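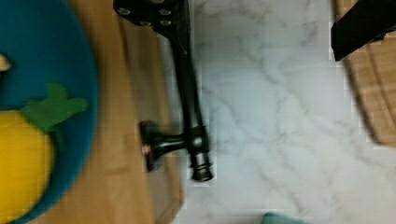

When the arm came to our staff kitchen at Mendes in January, I figured the clever part would be the machine and the rest of us would carry on as before. Well, we've all had to learn new kitchen manners! Plates are what I fuss over most. I like a wide strip of cutting board left beside the plate, the way it is with the teal one, so there's room to get hold of the rim. Nokuthula Nkosi, who used to do all the setting out herself, now plans the trays and teaches the rest of us.

1. One dish in the middle. Put a single bowl on the board and push your jars and canisters back against the tile, even the ones you'll want again in two minutes (I know, I know).

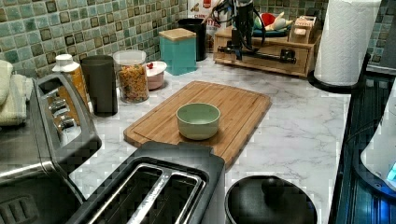 2. Mind the cords. They wander more than you'd think, and a cable lying over the board is one more thing to look at before you reach in. I stop the arm first, every time, and so should you.

3. Keep toy food on its own plate. We practice new layouts with the lemon before anyone gets out real fruit, and I've grown rather fond of it.
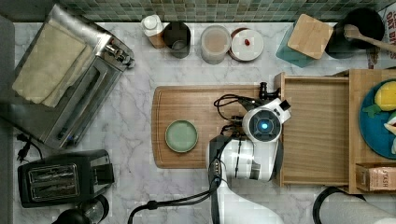 4. Talk at changeover. The morning shift is down to 2 people from 4, and the others moved to the serving side, so a quick word about what's been moved saves a lot of hunting.

Rohani Sembiring
Last updated: April 2, 2024
6 comments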